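Grastarton Code

The Grastarton Code is a set of working rules for shared indoor sites where people and robots carry out tasks in the same space. It covers hand-held grippers, body-worn equipment and free-standing robots. The code takes its name from Grastarton, where the first version was agreed, and is looked after by the Drokbridge Robotics Forum. It is voluntary and has no force in law, although some sites make it a condition of entry.

Background

Before the code, each site wrote its own rules. A worker moving from the Kulel hall to the MacRitchie workshops could find that walkways were marked differently and that the word "clear" had two meanings. A joint review read 489 incident notes from member sites. Almost 200 of them concerned trips, snagged cables or chairs left in a walking route. Faults in the robots themselves made up a much smaller share. The first version was issued in December and contained 14 rules.

Scope

The code applies to open halls, workshops and mock domestic rooms. It does not apply to fenced industrial cells or to outdoor work. Sites with an upper walkway or balcony must treat the floor beneath it as part of the working area.

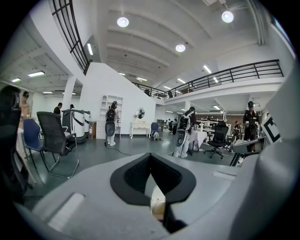 Main rules

Floor routes are agreed before work begins and kept free of furniture. Cables that cross a route must be covered or lifted, and a person wearing a cabled pack should not walk backwards. Free-standing robots that are not in use are parked against a wall or in a marked bay, with the stop control facing outwards.

Hand-held grippers are checked at the start of each shift. The user looks at the finger pads for wear and makes sure that any printed marker is flat, clean and firmly fixed. A marker that has shifted is reported and the tool is set aside until it has been checked again. Grippers are not to be passed from hand to hand while recording.

Anyone in the hall may call a stop. Work restarts only when the person who called it agrees.

Records

Sites keep a daily sheet listing the tools used, the stops called and any change to the layout. Sheets are held for 2 years.

Revision

The current version dates from 13th January. It added the rule on parked robots and reworded the section on cables. A proposal to set a fixed walkway width was dropped after smaller sites objected.

Contact us | Copyright Drokbridge Robotics Forum | Back to top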